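# What Is a Memoir?

A memoir is a book in which a person writes about part of their own life. The word comes from a French word for memory. When you say it out loud, it sounds like "MEM-wahr."

Everything in a memoir is supposed to be true. The people were real people, and the places can usually be found on a map. In a novel, the writer is allowed to make things up. In a memoir, the writer has to work with what happened.

## How is it different from an autobiography?

The two are close cousins. An autobiography tells the story of a whole life, usually starting with the day the person was born and going on in order. A memoir picks out one piece. It might be a single summer, a long illness, a year at a new school, or a friendship.

Say a woman grew up in a small town called Skalau, became a nurse, moved across the ocean, and raised four children. Her autobiography would cover all of it. Her memoir might be only about the winter when the river froze and the family had to live in the kitchen — the one warm room in the house.

## Who can write one?

Anyone can. Many memoirs are by famous people, such as singers and presidents, but plenty are by people you have never heard of. A baker can write a memoir. So can a bus driver. What matters is that the writer has something to tell and takes care in telling it.

Children can write them too. You may not have many years to look back on, but you do have memories. A memoir can be 300 pages long or it can be 2. Short ones are often called personal essays.

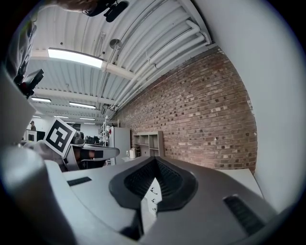 Do writers of memoirs remember every word that people said?

Most of them can't. They remember what a talk was about and how it felt, and they write down words that are as close as they can get. Many memoirs have a note at the front that explains this to the reader.

## How do writers check their memories?

Memory makes mistakes. Two sisters can sit at the same dinner table and remember the dinner in different ways. One says there was a fight. The other says everyone was laughing. Neither one is lying.

Careful writers look for things that can help them:

- old letters and diaries
- school reports
- family photographs with dates on the back
- newspapers from that time
- talks with relatives and neighbors

Sometimes these things change the story. A writer may be sure it snowed on her birthday, and then find a newspaper that says it rained all week. She can fix it, or she can tell the reader about the mix-up. Some of the best pages in a memoir are about getting something wrong.

## Why do some names get changed?

The people in a memoir didn't ask to be in a book. A writer may change a name so that a neighbor or an old classmate won't be embarrassed. A street or a school can get a new name too. There is usually a line near the front of the book that says so.

## Why do people read them?

Some readers want to know what it was like to live in another place or time. Others are going through something hard, such as a move or the death of a grandparent, and they want to hear from someone who has been through it too. A memoir about a sad time isn't always a sad book. Many have funny parts.

## Try it yourself

Pick one small thing you remember well. "My whole third-grade year" is too big. "The day I got lost at the market" is a good size.

1. Set a timer for 20 minutes.
2. Write down what you saw, heard, and smelled. Don't worry about spelling yet.
3. Write what you were thinking at the time, even if it seems silly now.
4. Ask someone who was there what they remember.
5. Read your page again and add anything you left out.

Use the word "I" as much as you need to. Keep your pages in a folder — you may want to add to them next year.

## Words to know

**Diary:** a book in which a person writes about each day, often soon after things happen.

**Biography:** the story of a person's life, written by somebody else.

**Author's note:** a short message from the writer, found at the front or the back of a book.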